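About us

Print this page | Send by e-mail

Viltora is a small company which sells storage boxes for the home and the workshop. We started in a rented room in Drovmont, with 2 shelves and one telephone. Kvido Halás takes care of the buying and Natália Sokol answers your letters and packs the parcels. Today we keep 300 different articles, and most of them are clear boxes, trays and drawers.

We like clear boxes for a simple reason: you see your buttons, screws or tea bags without opening anything. Before we accept a new model, it must stand on our table and be used for small things of every day.

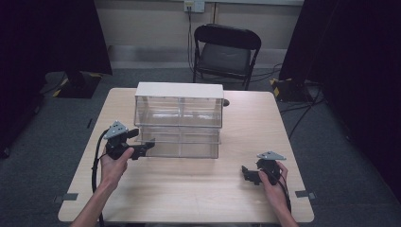 The models which pass go into our catalogue, and the others we send back to the maker with a letter. Kvido writes these letters himself and they are sometimes long. He looks first at the walls, then how the lid sits, and after this he asks Natália if she would want it in her own kitchen.

Our customers often ask which size they should take. We advise to measure the shelf first, and to leave a little free place for the hand. Please measure also under strong light, as a smooth pale tabletop can shine almost white in the middle and the small marks of a ruler are then hard to read. Natália will gladly help you by e-mail if you send her the width and the depth.
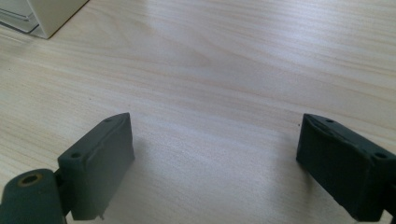 Orders are packed in the morning, in paper and without plastic filling. In January we are slower, because many people put their homes in order after the holidays. For a clear box we use a double layer of paper on the corners. A box with white parts next to transparent ones gets a soft sheet between it and the carton, so that both arrive without scratches.

Print this page | Send by e-mail

Comments (2)

Marta: Ordered the divided box for my sewing threads, very pleased. Do you sell the lid alone?

Natália Sokol: Yes, for most models. Please write us the number of the article.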